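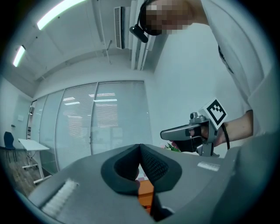
Narrator in "The Salt Ledger", whose side is she on??

Anca Costache

Essay due Fri 21 February and I'm stuck. It's the Bataineh story, the one in our reader where the aunt goes back to Pitholm and won't speak the old language to her own mother. Prompt wants 2 pages on "voice and loyalty". First half the narrator sounds embarassed by the aunt, then in the kitchen part she starts using the village words herself and doesn't translate them. Is that her switching sides? Or is it the author talking? Our teacher says don't confuse the two but I can't see the line. Also can I quote the village words without a translation?

Posted in: Homework Help > Literature > Short fiction

Traian Tănase

Wrote on this one last May. I'd say she never picks a side. Look at the bus scene again, she corrects the aunt's grammar in her head and then feels sick about it. So the shame is there from the start, way before the kitchen. Use that as your first body paragraph, then the kitchen. As for author vs narrator, just write "the narrator" every time and leave Bataineh out of it unless you're talking about structure or the title. And yes quote the words as they're printed. If the book leaves them alone, you can too, maybe say what you think the effect is on a reader who doesnt know them.

Drorkano

its about identity. aunt = past, mother = home. i put that and got a B

Prurura

Agree with Traian on the bus. Check your edition though, mine is missing the last paragraph, where the mother answers in the other language. Kind of changes everything. Ask for the handout if yours stops at the door.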